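Gitden transparent container fault

The Gitden transparent container fault was a failure in the picking software of the Gitden gripper line, a family of small table-top grippers made by the firm Utard. In this fault, the gripper did not detect the wall of a clear container and closed, or moved sideways, while its fingers were against the wall. The fault damaged fingers and containers at several sites. One minor injury is recorded. The fault was described in a service notice dated January 27, 2024, and was corrected in the next version of the software.

Background

The Gitden line was sold for light sorting work: small parts, sample jars, packets and similar goods. It was used both on a fixed arm and as a hand-held tool, with which a person shows the movement and the software learns it. The two versions share the same fingers, so a movement shown by hand can be repeated by the arm without a change of shape.

The position of an object was estimated from camera images only. Utard had removed the force sensor of the earlier Lockyer model to make the wrist lighter. The engineer Ermanno Vitale, who worked on both models, later wrote that this decision was reasonable for cardboard and coloured plastic, "but we did not ask enough what happens with things one can see through".

Course of the fault

The first report came in October from a packing workshop run by Plevutex. An arm was taking small items out of a clear box when it went down too close to one side. The finger touched the top of the wall, the software understood the contact as a normal grasp, and the arm began its sideways move. The box was pulled over the edge of the table and broke. Carmela Negri, the operator, received a small cut on the hand when she tried to catch it.

In the following weeks Utard collected 44 similar reports. In most of them there was no visible damage except on the fingers.
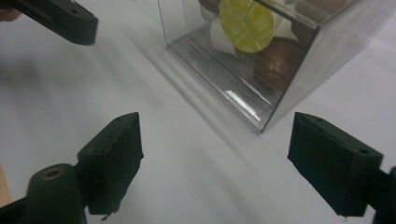
The cause was found by Balthasar Widmer and Fiorella Caruso in a series of 352 test grasps. They showed that the software gave most of its attention to whatever had strong colour or a clear outline, and treated the wall in front of it as empty space. Coffee capsules in a clear acrylic box are a good case of the difficulty: a yellow-green foil lid or a glossy brown body is easy to find, while the wall between it and the fingers shows mainly as highlights and a greenish line along the bottom. The glare near the base of such a wall could also be taken for a part of the table. When the lighting came from one side, the error in the estimated wall position reached 8 millimetres, enough to bring a finger down on the rim.

Finger wear

A second effect was wear. Repeated contact with hard rims took small pieces from the inner edges of the fingers. An uneven edge holds a round object badly, and operators often answered by raising the closing force, which made the next contact with a wall more harmful. The notice therefore asked that fingers with chipped edges be replaced in pairs -- never one alone.

Correction

The corrected software asks the operator to mark the rim of any clear container before work starts, and keeps the fingers away from that line. It also stops the arm if the fingers have not closed to the expected width within 2 seconds. Justinas Pētersons, who reviewed the correction for Plevutex, considered the stop useful but criticised the marking step, as it must be repeated each time the container is moved.

The force sensor was not brought back in the Gitden line. For hand-held use no stop is possible, and the manual only advises the user to watch the rim and to approach it slowly.

See also

Lockyer gripper
Grasp detection
Machine vision of transparent objects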